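Tapis de découpe Egilsson, grand format : six mois de carton plus tard

Note : 4 sur 5
Acheté avec mes sous, en solde, livré dans un tube.

Je fais des boîtes. C'est un loisir qui ne se raconte pas bien à table. Je récupère des cartons d'expédition, je les ouvre, je les plie, je perce des fenêtres dedans, et j'en tire des trieurs, des distributeurs, des nichoirs à chargeurs, tout un mobilier miniature que ma famille accepte à Noël avec une politesse que je trouve suspecte. Jusqu'en octobre, je découpais sur une vieille planche à pain. La planche est devenue illisible, la table en dessous aussi, et il a fallu prendre une décision d'adulte.

J'avais le choix entre trois tapis. Le Tramside, qu'on trouve partout et que j'avais déjà eu en petit. Un modèle sans marque, deux fois moins cher, dont la fiche produit promettait une « auto-guérison instantanée » comme une eau miraculeuse. Et l'Egilsson, vert canard, quadrillage blanc, que j'ai fini par prendre parce qu'il était en promotion chez Destance et que la couleur me plaisait. Je préfère l'avouer tout de suite : le critère de la couleur a pesé plus lourd que l'épaisseur.

L'arrivée

Le tapis voyage roulé. Je ne comprends pas cette manie. On vend un objet dont la seule qualité indispensable est d'être plat, et on le livre en forme de gouttière. La notice conseille de le laisser se détendre une nuit. Le mien s'est détendu pendant 10 jours, sous la collection complète d'une encyclopédie du jardinage, et il a gardé encore un moment un coin qui se relevait comme une oreille de chien attentif. Aujourd'hui il est plat. J'ai connu des vacances plus courtes.

L'odeur, en revanche, ne dure pas. Une après-midi fenêtre ouverte et c'était réglé. Le Tramside, dans mon souvenir, avait parfumé le salon jusqu'au printemps.

À l'usage

Sur le carton ondulé, c'est du bonheur. La lame traverse la dernière couche et s'arrête dans la matière avec un petit bruit mat, sans déraper. Je travaille avec un cutter à lame large et une règle en acier, et je passe deux fois : une première fois pour marquer, une seconde pour couper. Ceux qui veulent tout trancher en un seul passage obtiennent des bords mâchés et accusent ensuite le tapis dans les commentaires. J'en ai lu beaucoup avant d'acheter. La page du produit affichait 1 168 avis, dont une bonne partie consacrée au livreur.

La cicatrisation est honnête. Les entailles fines disparaissent à l'œil, même si l'ongle les retrouve. Les coupes appuyées restent. J'ai au milieu du tapis une balafre oblique qui date d'un soir où j'ai voulu entailler trois épaisseurs d'un coup, et elle me rappelle à la modestie chaque fois que j'y passe la règle. On peut toujours retourner le tapis, l'autre face étant vierge, mais je garde cette cartouche pour plus tard. À mon rythme, cela me mène assez loin.

Le quadrillage est ce que je redoutais le plus, et j'avais tort. Sur mon ancien Tramside, les lignes étaient d'un jaune timide qu'il fallait deviner dès que la lumière baissait. Le blanc sur vert canard se lit bien, y compris à onze heures du soir, heure à laquelle je prends mes pires décisions de pliage. Je m'en sers pour l'équerrage plus que pour les mesures : on cale un bord du carton sur une ligne, on regarde si l'autre bord suit, et s'il ne suit pas on accuse le fabricant du carton.

Pour les mesures, je reste à la règle. La graduation du bord du tapis est juste au départ et un peu moins juste à l'arrivée. Sur une carte de vœux, on ne le verra jamais. Sur une boîte dont quatre côtés doivent se rejoindre, on le voit très bien, et les invités aussi.

Le test de la fenêtre

Ma pièce d'épreuve, c'est la boîte à fenêtre basse. Un carton sans couvercle, et au pied de la façade une découpe rectangulaire. Rien de plus simple sur le papier. Dans la vraie vie, découper une ouverture près du bord inférieur d'un panneau, c'est demander au carton de rester rigide alors qu'on vient de lui retirer les genoux. Il faut un appui plat et qui ne glisse pas. L'Egilsson tient très bien sa place sur ma table vernie, y compris quand je m'énerve.

Les angles sont le vrai juge de paix. Je pique la pointe dans chaque coin et je coupe en m'en éloignant, ce qui évite de dépasser. Il reste ensuite la tranche, avec ses petites vagues brunes à nu. Certains la recouvrent de papier kraft. Moi je la laisse, par goût de la matière, disons. 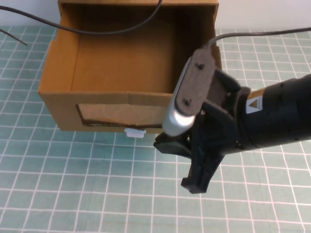

Pour les plis, je n'utilise pas le cutter mais le dos d'un couteau à beurre, avec la règle bien plaquée. Le rabat se couche vers l'intérieur ou vers l'extérieur selon l'humeur, et le bord supérieur y gagne une tenue qu'un carton coupé à vif n'aura jamais. Le tapis encaisse cette pression sans garder d'empreinte, ce que la planche à pain faisait aussi, je lui dois cette justice. Elle ne pouvait simplement plus servir à couper du pain.

J'ai une réserve sur l'entretien. La colle blanche s'enlève à l'éponge une fois sèche, ou se pèle comme un coup de soleil, ce qui est assez satisfaisant. La colle chaude part aussi, avec de la patience et un bord de carte de fidélité. Mais le pistolet posé trop près a laissé une auréole gondolée dans un angle, et ça ne se rattrape pas. C'est écrit dans la notice, en caractères minuscules, à côté de l'interdiction de le laisser au soleil. J'ai lu la notice après.

Les poussières de carton, elles, se logent dans les vieilles entailles et finissent par dessiner une sorte de carte routière beige. Un coup de brosse à ongles, de l'eau tiède, un séchage à plat. Surtout pas de séchage sur le radiateur, à moins de vouloir retrouver la gouttière du premier jour.

Et les autres ?

Le Tramside est un peu plus ferme et revient moins cher au format moyen. Pour du papier ou du tissu, je le reprendrais sans hésiter. Pour le carton épais, je préfère la souplesse de l'Egilsson, où la lame accroche mieux. Trovalside fait un tapis pliable en deux qui se range dans un placard, idée séduisante jusqu'au moment où la règle rencontre la charnière. Je l'ai essayé chez une voisine. Toutes mes coupes avaient un petit hoquet au même endroit.

Le modèle sans marque, je ne l'ai pas essayé. Je continue d'aller lire ses avis de temps en temps, pour le plaisir.

Le prix

79 euros au tarif normal. C'est beaucoup pour un rectangle, et je ne l'aurais pas payé ce prix-là. En promotion, la dépense devient défendable, surtout si on la rapporte au prix d'une table neuve. Évitez le lot avec cutter et règle : le cutter a du jeu dans la glissière et la règle est en plastique, donc destinée à être rabotée par le cutter.

Ce que j'aime : les lignes blanches bien lisibles, la tenue sur la table, le comportement sur le carton ondulé, la couleur (je persiste).

Ce que j'aime moins : la livraison en rouleau, la graduation du bord, la susceptibilité à la chaleur, l'absence de trou pour le suspendre. Le mien dort derrière une armoire, debout, ce que la notice déconseille aussi.

Je retire une étoile pour l'encyclopédie du jardinage, qu'il a fallu descendre du grenier et qui n'y est toujours pas remontée.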